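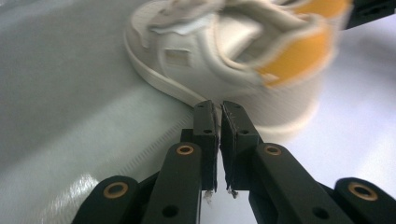
Search this site Search Go

Handling Rules for Hand-Held Grippers: What We Wrote, and What Survived
Student project report, Bemcombe, Robotics Practice module

1. Why rules

Our project was meant to be a set of demonstrations: pick up everyday objects with a two-finger hand-held gripper, record each attempt, hand over the recordings. The rules were an afterthought, worth a tenth of the grade. By January they had eaten the rest of the report.

The first draft was one page, borrowed in spirit from a 1992 workshop notice still taped up in the Coltusitz building, which forbids loose sleeves and whistling. We kept the sleeves.

2. The rules as they stand

Rule 1. Check the fingertip pads before every session. Look for scratches on the gripping faces and for fibers caught at the base. Fibers come off with tweezers. Blowing on them was tried at length.

Rule 2. Approach slowly. A shoe that crosses the view as a white and orange smear is a recording of speed and of very little else. If the object blurs and the gripper stays sharp, mark the clip and do it again.

Rule 3. Fingers stay out of the linkage. This includes pointing at a bushing to show someone which bushing you mean.

Rule 4. Mark a bad attempt as bad. Do not rename it "alternate approach."

Rule 5. One object, one label. We had "shoe," "sneaker," "trainer" and, for most of one Thursday, "footwear (L)."

3. Did anyone follow them

We recorded 1185 attempts and checked 800 of those against the rules. Rule 3 did well, as rules about pinching tend to. Rule 2 did badly. People sped up toward lunch, and the team member who wrote Rule 2 sped up most. Rule 4 improved once the log sheet had a box to tick in place of a line to write on.

The Leone group used our sheet for 12 sessions and returned it with two rules crossed out and no comment. We have put both back.

4. Left undone

Rule 1 gives no limit for pad wear. "Scuffed" covers everything from new-ish to ruined, and we never agreed on a line. The Plurnard scoring sheet, our own attempt at one, has five grades of scuff, and no two of us gave the same pad the same grade. It is in the appendix.

Comments (3)

benchleftover: Rule 5 should be Rule 1. We lost a week to "cup" and "mug."

tq_lab: Is the tick box sheet available anywhere? Our bad attempts are all called "final."

ohmwardbound: Whistling is still banned in Coltusitz, I checked.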